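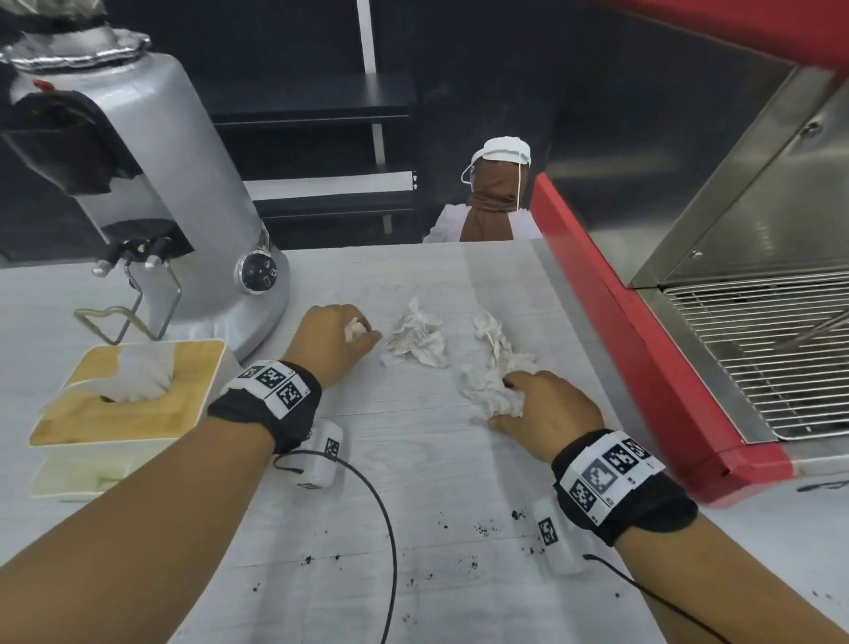 Crumpled tissue on the worktop.

How to cook dried chickpeas and make a lighter hummus

August 11, 2018
Filed under: Pulses, Dips, Things I Swore I'd Never Bother With

I have been buying tinned chickpeas for most of my adult life and felt no shame about it. You open the tin, you drain it, you make a face at the smell, you get on with your evening. Then in May I ordered a bag of dried ones from Kernside by mistake, having failed to read the word "dried" on a page where it appeared in very large letters, and I've been insufferable on the subject ever since.

What follows is the method I've settled on, plus the hummus I make with the results. The hummus uses far less oil and tahini than the classic version. I went into that part expecting something with the charm of wall filler. It's good, and I eat it off a spoon standing up, which is the only review I trust.

What you'll need

For the chickpeas:
500g dried chickpeas
1 teaspoon bicarbonate of soda, divided in two
1 teaspoon salt
1 bay leaf, if you have one rattling around
Plenty of cold water

For the hummus:
400g of the cooked chickpeas
52g light tahini
1 fat clove of garlic
Juice of one large lemon
4 tablespoons plain yoghurt (0% is fine, I checked)
Half a teaspoon ground cumin
Half a teaspoon salt, then more to taste
Cooking liquid or ice-cold water, to loosen
1 teaspoon olive oil, for the top

Yes, 52g of tahini. I was aiming for 50 and my hand slipped, and that was the batch everyone liked. I'm not going to start arguing with it now. If your scales only go up in fives, you'll live.

You'll also want a big pan with a lid, a colander and either a food processor or a stick blender with some fight left in it. Mine is an elderly Brekora which smells faintly of hot dust when pushed. It has outlived two kettles and a toaster.

Step 1: Soak

Tip the chickpeas into your biggest bowl and have a quick look through for stones. I've found exactly one in my life, but I found it with a molar, so I look.

Cover with cold water to at least twice the depth of the chickpeas. They swell more than seems decent. The first time, I used a bowl that looked perfectly roomy and came down in the morning to find they'd staged a breakout across the draining board. Stir in half a teaspoon of the bicarb and leave overnight, somewhere cool. In a hot summer, put the bowl in the fridge.

Eight hours is the minimum, twelve is better. Up to a day is fine in the fridge if you change the water once. Beyond that they begin to bubble and smell like a cellar, and you should start again.

If you've forgotten to soak them (and you will, everybody does), put them in the pan with lots of water, boil hard for five minutes, turn off the heat and leave them with the lid on for an hour. They won't cook quite as evenly. In hummus you'd never know.

Step 2: Cook

Drain, rinse, and put the chickpeas in the big pan with fresh cold water to a good hand's width above them. Add the other half teaspoon of bicarb and the bay leaf. Leave the salt out for now.

Bring it to the boil. A grey foam will rise up, looking like something off a canal. Skim it with a spoon, or don't — it does no harm and mostly sinks back in, though I find it hard to be friends with. What you do need to do is stay in the kitchen until it's calmed down. Chickpea foam boils over with real commitment, and it sets on a hob like varnish.

Turn the heat down to a lazy simmer, put the lid on at an angle and let it get on with things. Start testing at 40 minutes. Mine take 60, old ones can take twice that, and the ones I bought from a market stall and kept at the back of the cupboard through two house moves never softened at all. I gave up and used them as baking beans.

To test, fish out three or four and squash them between finger and thumb. For salads and curries you want them tender but holding their shape. For hummus keep going until they collapse when you so much as look at them. Add the salt for the last ten minutes.

Step 3: Cool, and keep the liquid

Leave the chickpeas to cool in their water. I know it's tempting to drain them straight away and feel you've achieved something, but they dry out and split if you do. Half an hour is enough.

Then drain them over a jug. That cloudy liquid is useful: it loosens the hummus, thickens soup and makes a very passable base for a lazy dal. Don't use this batch for whipping into vegan meringues, though. The bicarb gives it an odd soapy edge, as I discovered with a whole tray of them in the oven and guests on the way.

You should have a bit more than a kilo of cooked chickpeas. Set aside 400g for the hummus and deal with the rest before you start eating them by the handful.

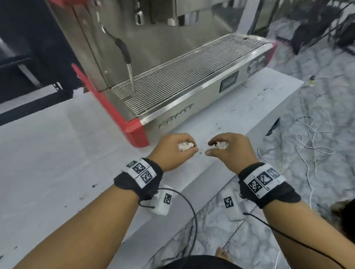 Can I freeze the leftover chickpeas?
They freeze very well for up to three months. Drain them, let them dry off on a tray, freeze them in a single layer and then bag them up, so you can pour out a handful instead of chipping at a boulder with a knife.

Step 4: Make the hummus

Put the garlic (peeled, roughly chopped) in the food processor with the lemon juice and the salt, give it a short blast and leave it for ten minutes. The lemon takes the rawness off the garlic. Skip this and you'll still be tasting it at breakfast.

Add the tahini and blend until it seizes up and goes pale and stiff. It'll look as though you've ruined it. Add two tablespoons of cold water and keep going, and it will loosen into something like thick cream. This is the one moment in the recipe that feels like cleverness, so enjoy it.

Now the chickpeas, the cumin and the yoghurt. Blend for far longer than you think is reasonable. Four minutes at least, stopping to scrape down the sides and to let the motor have a word with itself. If the mixture is stiff, add the cooking liquid a spoonful at a time. It should be looser than you'd like to serve it, as it firms up a lot in the fridge.

Taste. It will need more salt. It may need more lemon. If it tastes flat after both of those, it's nearly always the tahini, which goes bitter and dull once it's been open for months. I use the Cuevas one in the squat jar, mainly on the grounds that the lid comes off without a fight.

About the skins

There is a school of thought that says you must peel every chickpea. Pinch, pop, discard, repeat, until the hummus is silk and you have missed the birthdays of several relatives. I've done it once. It was smoother. It was smoother by an amount I'd need a second opinion to detect.

The bicarb does most of this work for you by softening the skins until they almost dissolve. If you want to go a step further, put the cooked chickpeas in a bowl of cold water, swish them about with your hand and scoop off whatever floats. Two minutes, and then stop.
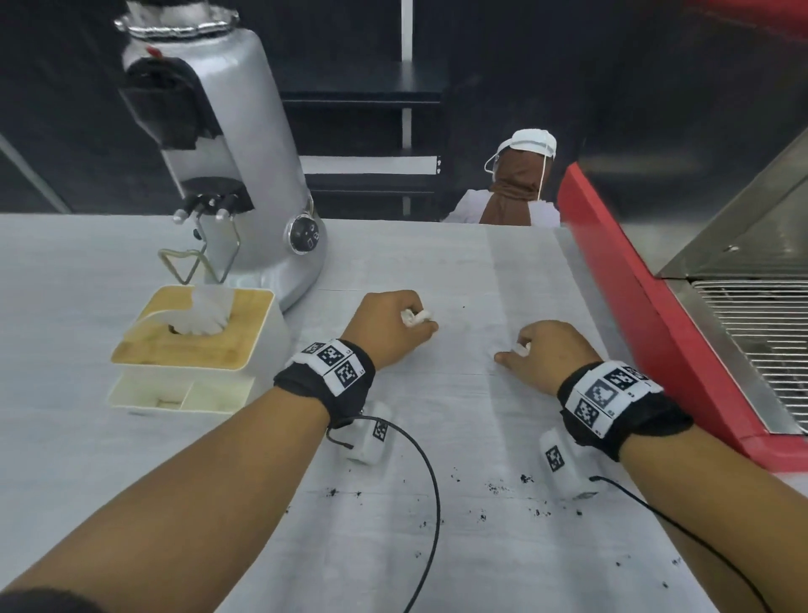 The swishing is also the point at which to decide how much texture you can live with. If you're serving it under something, say roast carrots or a heap of fried onions, a slightly rough hummus holds up better and gives you something to chew. For dipping, swish a second time. I've served both at the same table and the only comment I got was a request for more bread.

Step 5: Serve it like you meant to

Spread it over a shallow plate with the back of a spoon, making a moat around the middle. Put your one teaspoon of oil in the moat. One teaspoon pooled in a groove looks like generosity, while the same teaspoon stirred through would vanish without trace. Scatter over a pinch of paprika and any whole chickpeas you've held back.

Raw veg is the virtuous option for dipping. Chicory leaves are good, as are radishes, and fat sticks of cucumber if you scrape the seeds out first. Toasted pitta is the other option, and I'm not going to pretend which one goes first in this house.

When it goes wrong

It's grainy. Your chickpeas were undercooked. Put the whole lot in a pan with a splash of the cooking liquid, warm it through gently for ten minutes and blend again while warm. Let it cool before you judge it.

It's too runny. Chill it for an hour before doing anything rash. If it's still soup, blend in another handful of chickpeas.

It's too garlicky. Make a half batch with no garlic and combine them. Yes, this means you now have a great deal of hummus.

It tastes of soap. Too much bicarb, or you didn't rinse after soaking. Extra lemon helps a bit. Next time use a level teaspoon and not whatever came out of the tub.

Keeping it

The hummus keeps for four days in the fridge in a lidded box. I use the Gevico ones with the clips, of which I own several boxes and a smaller number of lids. Press a piece of baking paper on to the surface to stop it crusting. It doesn't freeze brilliantly with the yoghurt in; it comes back weepy and needs a good beating.

Plain cooked chickpeas will also do four days in the fridge, under their liquid. Mine go into salads first, then a tomato and spinach thing, and by day four whatever's left gets dried off in a tea towel, shaken up with smoked paprika and a little salt, and roasted at 200C for half an hour until crisp. Eat those the same day. They turn leathery overnight, even in a tin.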